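The Long Way Around a Song

By the second week of August, the town of Jiltstead has more cellos in it than parked cars, or so it feels when you are trying to carry a coffee across the square. I went up for the Stotine Chamber Festival meaning to stay one night, and I stayed for all of it, sleeping in a rented room over the bakery and eating most of my suppers late.

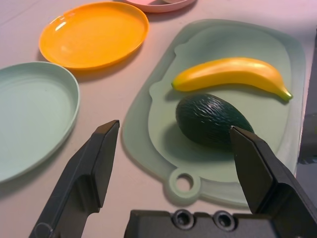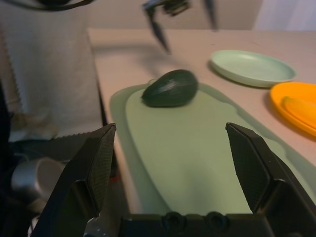

A hall with a creaky floor

The concerts take place in the old Plernmont grange hall, which holds 600 people if the back benches are brought in from the porch. The floor creaks, and the regulars know which boards to step over once the music has started. I did not know, and I found one of them in the middle of a very quiet slow movement - my apologies again to the viola section.

What draws people back, I think, is the way the programs are built. This year each evening opened with a folk song, sung plainly from the side of the stage with no accompaniment at all, and by the end of the night you had heard that same tune tucked inside a much larger piece. Sometimes it was easy to spot. Other nights I only caught it on the walk home, humming something and wondering where I had picked it up.

The Lapiņa trio

The group I had most wanted to hear was the Lapiņa Trio, who have been playing together for 19 years and still sit closer to one another than any trio I have seen. They played on three of the evenings, and the last was the best of them, a long and stormy new work in two parts that had the page turner leaning forward on her stool (and me too, I'm afraid, to the annoyance of the gentleman behind).

Afterward the doors were propped open and everybody stood about on the grass talking, players and listeners all mixed together, until the moths got bad. Passes for this summer went on sale April 7, 2025, and the porch benches are sold separately at the door.

Comments

We sat on the porch benches last year. Bring a cushion! The sound is lovely back there, though.

Does anyone know if the morning rehearsals are still open to the public?

Yes, they are, but get there early and use the side door.

I know exactly which floorboard you mean.

Contact us | Copyright 2025, all rights reserved | Back to top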